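Questions about folding and sorting T-shirts come in often enough that we keep the answers on this page. They cover ordinary cotton and jersey shirts. Knitwear and dress shirts have their own pages.

## Folding on a bed

**Do I need a table to fold T-shirts?**

No. A made bed works well if the sheet is pulled tight. Lay one shirt out at a time and push the rest of the laundry up against the wall or down to the foot of the bed.

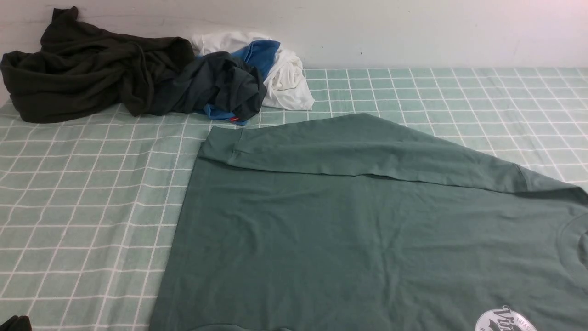
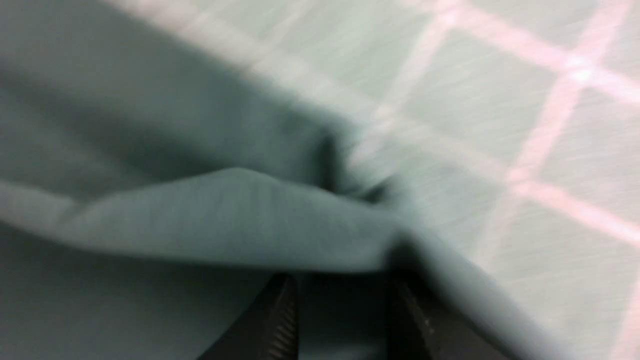 *The grayish-green T-shirt on the mint bed sheet.*

**Should the front of the shirt face up or down?**

Face down if you want the print to show on the finished fold, face up if you don't mind it being on the inside. With a large print, we suggest face down. You can check the collar and the print again once the shirt is folded.

**How do I get the wrinkles out before I fold?**

Hold the shirt by the shoulders, give it 2 good shakes, and lay it down. Then smooth it with your palms from the neckline toward the hem. Shallow wrinkles across the body are fine. Deep creases at the seams should be pulled flat, as they will still be there when you take the shirt out of the drawer.

**What do I do with the sleeves?**

Fold each sleeve in over the body so that it lies flat. Long seams can twist, so run a finger along the edge before you go on to the next fold.

**How many folds does a T-shirt need?**

For a drawer, 5: each side in, then the bottom up 3 times. For a shelf, leave out the last one and you will have a wider, flatter stack.

**The fabric bunches up when I lift it. What am I doing wrong?**

You are probably picking it up at one point. Soft jersey gathers wherever it is pinched. Use both hands, one at each end of the fold line, and lift together. If it has already bunched, lay it back down, smooth it, and start that fold over.

## Sorting the pile

**Should I sort before I fold?**

Yes, if the load is mixed. Pull the T-shirts out first and leave the heavier pieces for last. Hoodies and sweatshirts take up the most room, and they flatten anything placed under them.

**What about drawstrings?**

Tuck the cord inside the hood or tie it in a loose bow. A loose cord will catch on the next thing you pull out.

**Do dark clothes need to be kept apart from light ones?**

Once they are washed and fully dry, no. New dark clothes can leave color on light ones if they are put away damp.

## Storage

**Will the Stekum drawer divider fit folded T-shirts?**

Yes. Use the drawer fold above and stand the shirts on edge. The Anent divider is lower and works better for socks and underwear.

**How high can I stack shirts on a shelf?**

Keep the stack low enough that you can take out the bottom shirt without tipping the rest. Thick shirts make a tall stack quickly.

**Can I store a shirt that is still slightly damp?**

No. Hang it until it is dry, including the collar and the hem.

Last updated May 15, 2019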